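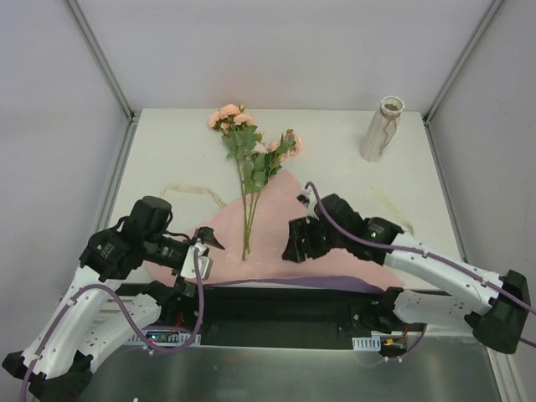

Den Zweiarm-Bausatz von Perron nutze ich seit September, und die längste Zeit davon hat er ordentlich gearbeitet. Gekauft habe ich ihn für Aufgaben mit weichem, unregelmäßigem Material, weil mein alter Einzelarm damit überfordert war. Der Fehler, wegen dem ich diese Bewertung von vier auf zwei Sterne geändert habe, trat bei der Blumenaufgabe auf: Kunstrosen auf rosa Papier, die Arme sollen das Papier um die Stiele schlagen, danach kommt das Band. Bei dieser Aufgabe stehen beide Greifer nah an den Stielen, und das violette Kabel verläuft quer an der vorderen Papierkante entlang. Genau dort lag das Problem.

Der linke Arm hat das Papier gefasst und das Kabel gleich mit. Beim Anheben kam Zug auf den Stecker am Handgelenk, der Motor verlor kurz die Verbindung, und der Greifer blieb zu. Der rechte Arm bekam davon nichts mit und fuhr sein Programm weiter. Er hat den Strauß gegen den linken Greifer gedrückt, bis ich den Netzstecker gezogen habe. Verletzt wurde niemand, aber am linken Greifer ist seitdem eine Backe verbogen.

Was mich daran stört, ist weniger das Kabel. Das hätte ich besser verlegen können. Mich stört, dass die Steuersoftware (Pornik, Version 2) den Ausfall eines Motors nur ins Protokoll schreibt. Die beiden Arme sind ab Werk nicht gegeneinander verriegelt. Im Handbuch steht das in einem Halbsatz im Anhang. Einen Not-Aus gibt es im Lieferumfang nicht, auch keinen Anschluss dafür.

Ich habe den Fall danach absichtlich nachgestellt, ohne Blumen und mit halber Geschwindigkeit. Von 9 Versuchen mit abgezogenem Stecker lief der zweite Arm in 8 Fällen einfach weiter. Einmal hielt er an, warum, weiß ich nicht. Das Protokoll gibt dazu nichts her.

Der Support antwortete nach zwei Werktagen. Frau Marchand war freundlich und hat mir eine Konfigurationsdatei geschickt, mit der bei Verbindungsverlust beide Arme stehen bleiben. Das funktioniert, der Strom bleibt dabei aber auf den übrigen Motoren, die Arme halten also ihre Position. Wer etwas eingeklemmt hat, bekommt es so nicht heraus. Auf meine Frage, warum diese Datei nicht Standard ist, kam keine Antwort mehr. Die Ersatzbacke musste ich selbst bezahlen.

Zum Rest: Die Verarbeitung der weißen Glieder ist gut, durch die Lochung lassen sich Kabelbinder überall anbringen. Der Aufbau dauert einen Nachmittag. Die Wiederholgenauigkeit reicht mir für Papier und Band. Die mitgelieferten Kabel sind zu lang und hängen in Bögen durch, wenn man nichts unternimmt. Ich habe sie inzwischen an den Gliedern festgebunden und am Handgelenk eine Zugentlastung angebracht. Den Not-Aus-Taster habe ich in die Zuleitung gesetzt. Er macht die Arme stromlos, sie sacken dann ab, also nichts Zerbrechliches darunter stehen lassen.

Für 900 Euro erwarte ich, dass ein Gerät mit zwei Armen beide anhält, wenn einer ausfällt. Wer den Bausatz schon hat, sollte die Datei beim Support anfordern und vorher keine unbeaufsichtigten Läufe starten.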